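Lelport Open Day Recordings – README

Last revised June 16, 2022
Maintained by Maxine Pomare and Wojciech Żak

Welcome, and thank you for taking the time to look at our recordings! This folder holds what the arm saw and did during the open day at the Lelport workshop, when we rolled up the big door and let the neighborhood come in and watch it work. We had hoped for a few curious people and got a good deal more than that, including a school group who stayed through lunch and asked better questions than most of the engineers we know.

If you were one of the visitors, you may have signed the sheet by the door asking to be told when the data was ready. It's ready. If you weren't, you are just as welcome to it, and we hope the notes below will help you find your way around.

What we showed

The demonstration was floor work with cardboard boxes. We picked it because it is what we spend most of our weeks on, and because everybody who has ever had a package delivered has an opinion about boxes. The arm rides on a low wheeled base that we call Zendum, and it carries a two-finger gripper with a small camera at the wrist. A visitor would choose where the box went, one of us would set it down, and then the operator would bring the gripper in toward it. Timothée Moulin drove in the morning and Kayode Tijani took over after lunch, with a short stretch in between when Wojciech filled in (you will notice his episodes, he drives like a man parking a bus).

We ran 143 episodes in all. Of these, 33 were driven with a visitor calling out the directions while the operator followed along, and those are marked "guided" in the episode table. They are slower, and there is a lot of changing of minds in them, but we are fond of them and we think they are useful.

What the wrist camera sees

The wrist view was on a big monitor for the whole day, and it was what people crowded around. It sits so close to the gripper that the fingers are often in the corner of the view, dark gray and very large, while the box you are aiming for is only partly in sight. Our floor is gray tile with white grout, and the box faces carry whatever the shipper left on them, labels and barcodes included.
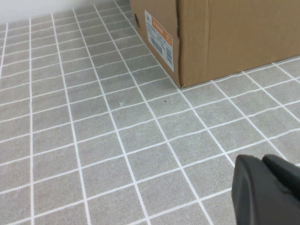
Mizanur Uddin wrote to us afterward that he had spent his whole turn steering by the grout lines, and that he would have liked a second monitor showing the room from the side, so that he could check whether his idea of the distance was any good. We do have a side camera, as it happens, and its recordings are in the folder called "room". We kept it off the monitors on purpose so that people would get a feel for the job as the operators know it, but Mizanur has a fair point and next time we will probably switch it on for the second half of each turn.

Folders

wrist – video from the wrist camera, one file per episode
room – video from the side camera, morning session only
motion – joint positions and gripper opening, time-stamped
episodes – the table, with operator, session, guided or not, and a line of notes
questions – visitor questions from the cards, typed up by Maxine

Known problems

The clock on the side camera ran behind the others until the first coffee break. For the first 20 episodes you will need to line up the room video by hand, using the start beep. After that it should match.

We left out 12 episodes entirely. They are not part of the 143. Most were false starts, and in a few of them a visitor's face was clearly in view and we could not reach the family to ask.

Labels on the boxes are usually too small or too blurred in the wrist video to be read, so please don't plan on this set for anything to do with reading text. We have not transcribed any of them.

Lighting was left as it was, overhead lamps and whatever came in through the door.

Using the recordings

You may use them for research and teaching, and for showing your own students or visitors. Please mention the Lelport open day somewhere when you do. If you retrain or test something on them we would dearly love to hear how it went, even if it went badly – Agyeman, the smaller set we put out before this one, was improved mostly by people writing in to complain.

The loader script is the same one we used for Agyeman, so if you already have that working you only need to change the folder path.

Next open day

We are planning another one for December, indoors with the door shut this time, and with the Itus arm running alongside Zendum if it is back in working order. Leave a message on the project page if you would like to bring a group, and tell us if anyone will need a chair or a lower monitor. Kayode is already saving boxes.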